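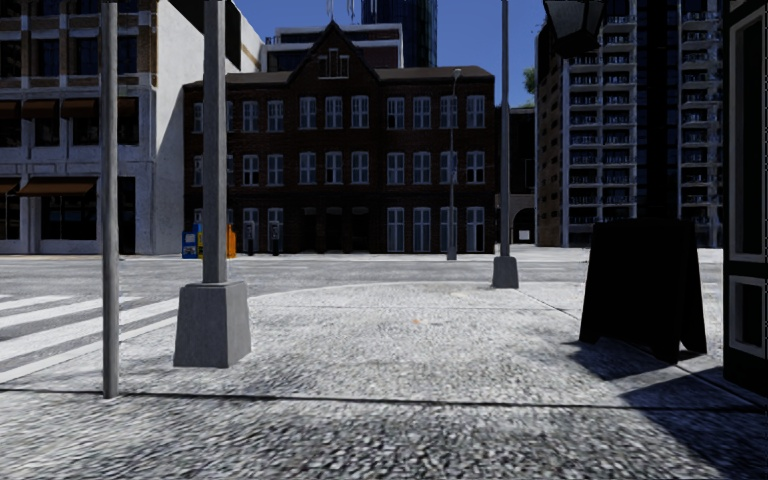

Search the guide Enter a word or phrase Go

Section 4. Calibrating your Trirneck walking watch

Okay, the watch is charged, the strap fits, and you've told it how tall you are. Now you get to teach it how you walk! I put this off for a whole month with my first Trirneck and my distances were all over the place, so please do it before your first long outing.

You'll need the shoes you normally walk in, a level stretch of sidewalk and a half hour when you're not in a hurry.

4.1 Getting a position

1. Go outside and stand still. Under a porch roof doesn't count as outside (I tried).
2. Hold the lower button until the little compass shows up.
3. Keep your wrist at chest height for 90 seconds. The compass spins, then settles.
4. When you feel two short buzzes, let go of everything and drop your arm. One long buzz means it gave up, so go back to step 2.

Note: The first fix after a battery change is the slow one. Later ones are much quicker, and you can start walking while the compass is still turning. 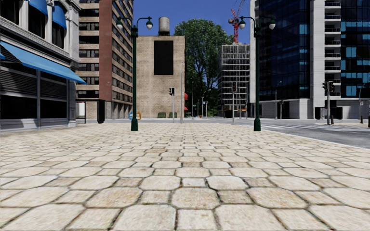
Colleen Arsenault wrote in to say that her watch never gave the two buzzes at all until she took it off the charging clip and switched it off overnight, and that step 3 should tell people to do this first. I wouldn't do it first, Colleen, but it's a good second thing to try, and I've added it to the troubleshooting page in Section 9.

4.2 The calibration walk

1. From the main screen, swipe left to Stride and tap Teach.
2. Start walking at your ordinary pace. Don't show off! The watch remembers whatever you give it, and you'll be stuck with a race-walker's stride until you redo this.
3. Keep going for 1000 steps. The ring on the screen fills up as you go, so there's no need to count.
4. Stop when the ring closes, and stand still until you see Saved.

Caution: Don't stare at the ring while you're crossing a street. If you have to stop for traffic, just stop. The watch pauses by itself and picks up again after 11 steps.

Caution: Pushing a stroller or a shopping cart keeps your arm still and spoils the count. Leave it at home for this one. 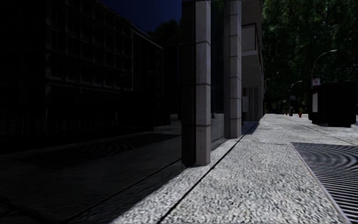 Picking your stretch matters more than how well you walk it. The watch checks your steps against its position, and anything tall and shiny nearby can bounce the signal and make it think you wandered off sideways. I'd skip a sidewalk like this one for the Teach walk, with a mirror-like glass front down one side and thick trees on the other, even though it's perfectly nice for an ordinary stroll. An open park path or a quiet street of low houses works better. I use the path by the Granbridge reservoir myself, mostly on account of the benches.

4.3 Checking the result

Open Stride again and look at the bottom line. Anything over 60 on the confidence score is fine for everyday walking. If you're under that, wait until another day and repeat 4.2 somewhere more open.

Note: Heavy winter boots change your stride quite a bit. I redo mine every November and save it as a second profile (hold Save, then choose New profile).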